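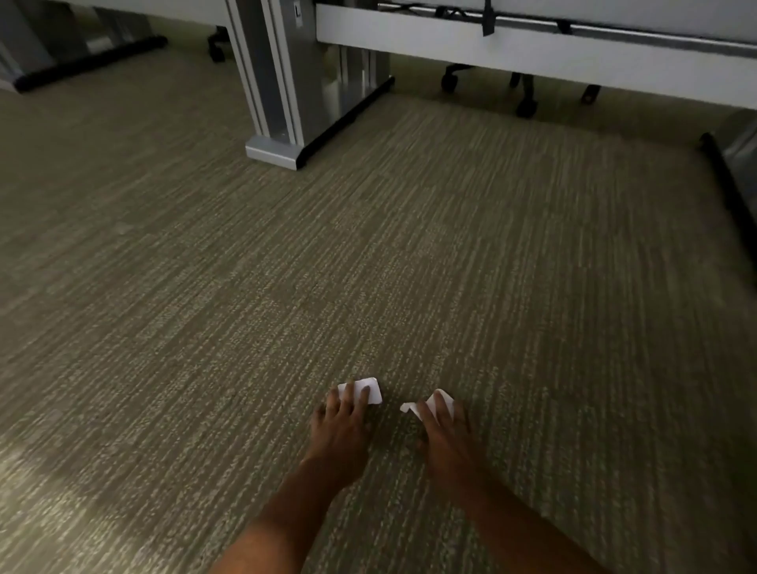

Why does paper turn yellow when it gets old?

Paper turns yellow because of something in the wood it was made from. It is called lignin (say LIG-nin). Light and air change lignin little by little, and the changed lignin looks yellow or brown.

What is lignin?

Most paper starts as trees. A tree is made of tiny threads called fibers, and the fibers are made mostly of cellulose. Cellulose is white. Lignin is the stuff that holds the fibers together and makes the trunk stiff. Without it, a tall tree would flop over.

When wood is ground up to make cheap paper, the lignin stays in. Newspapers are made this way. Paper for good books and printers is usually cooked with chemicals first, and most of the lignin is washed out. Paper like that stays white much longer.

What do light and air do?

Air has oxygen in it. Oxygen joins up with the lignin and changes it into new substances. These soak up some of the blue light that falls on the page. When blue is missing from the light that bounces back to your eyes, the page looks yellow. A cut apple goes brown partly because of oxygen too, but that happens in minutes and paper takes a lot longer.

Sunlight speeds things up. A newspaper left on a sunny windowsill can change color in a few days. The same newspaper shut in a dark drawer may look almost new after months.

Does all old paper turn yellow?

Some of it hardly changes. Hundreds of years ago, paper in Europe was made from old linen and cotton rags. Rags have very little lignin. Many rag books are still pale and strong, while newspapers printed 60 years ago may be brown and crack when you turn the page.

The cracking comes from acid. Some paper has acid in it from the day it is made, and more acid forms as the paper ages. Acid cuts the long cellulose threads into short ones. Short threads don't hold together well, so the paper gets brittle.

How do libraries look after old paper?

The Whitlock Library in Kolcombe keeps 671 old maps and newspapers in a room with no windows. The room is cool and dry, and the lights are turned off when people leave. The papers lie flat in boxes made of acid-free card. Visitors wash and dry their hands before they touch anything - dirt and skin oil can leave marks.

Try it yourself

You need a sheet of newspaper, a sheet of white printer paper, two coins and a sunny windowsill.

1. Put both sheets side by side in the sun.
2. Set a coin on each one.
3. Leave them for a week and don't move the coins.
4. Lift the coins and look underneath.

Compare the part under each coin with the paper around it. Then compare the two sheets with each other. If the week was cloudy, put the coins back in the same spots and wait a few more days.

Words to know

Acid: a substance that can slowly break down some materials, such as paper.
Brittle: hard and easy to snap.
Cellulose: the white material that plant fibers are mostly made of.
Lignin: the material that makes wood stiff.

Print this page
E-mail this page

More questions
Why does glue stick?
How is cardboard made?
Why do leaves change color in October?
What is ink made of?
Why do wet pages go wavy?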